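Tabletop > Opinion > Rules and Grumbles

23/03/2018, by the Zunden desk

Bring back the paper map

My copy of Fulemwood cost less than a decent pair of shoes and came with a paper map. It had creases you could lose a cavalry unit in. I have played it since college and I still can't tell whether hex 11 is forest or a coffee stain. We rule it forest.

The new edition from Hofstetter has a neoprene mat, 30 plastic knights and a tray for the tray. It's gorgeous. It also takes up my whole dining table and most of my goodwill, and last November we spent so long punching out tokens that two players went home before turn one. The rulebook says setup takes 13 minutes. I'd like to meet the person with the stopwatch.

Lallach went the same way, of course. Its deluxe box drew 3588 backers, every one of whom now owns a shelf problem. 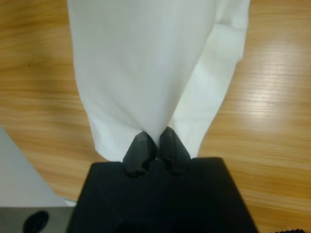 Paper maps made you careful, and I miss that. You learned to lay them flat, to weigh down the corners with dice, to keep your elbows home. A fold had opinions. Anyone who has pinched a piece of white cloth and watched the creases run out from the spot knows how the Fulemwood map behaves after one bad grab near the river. We called those creases roads and gave them a movement bonus. Try that with neoprene.

Write to the Zunden desk | © Zunden Tabletop 2018 | Back to top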